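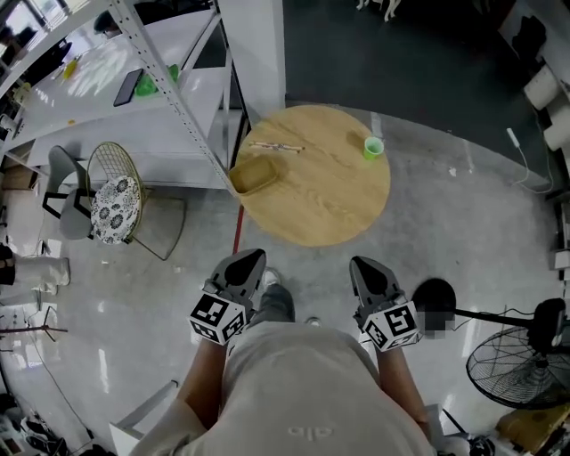
Head camera view before a table task, with a marker cube on each gripper.

I've spent most of August on one question: how much does the head view help when you train on hand-held gripper demos? Our first policies for the Vida project used only the wrist views. They were fine at closing on a cup and bad at deciding which cup to go to.

So we reran the whole set. Same round table, same small objects, 16 tasks. The tracking comes from the black-and-white markers on the cubes, which we locate in the head view and turn into a pose for each hand. When a cube is hidden we fill the gap from the motion sensor, and if the gap is too long we drop the demo.

Results, wrist views only: four tasks passed our bar. With the head view added, nine did. Most of the gain was in tasks where the two hands have to meet, like handing over a stick or steadying a tray. Single-hand picks hardly moved.

Two things I would not read too much into. All of this was recorded in one room at Ilside, and the Renavach room has much darker light. Also, people look down at what they are doing, and a fixed camera on a robot doesn't. We tried cropping the head view at random during training — it helped a little, but training took roughly 9 hours longer.

Next I want to fix the dropouts when one hand crosses over the other. Larger cubes are the easy answer, but they bump into the table. I may try a second set of markers closer to the wrist first.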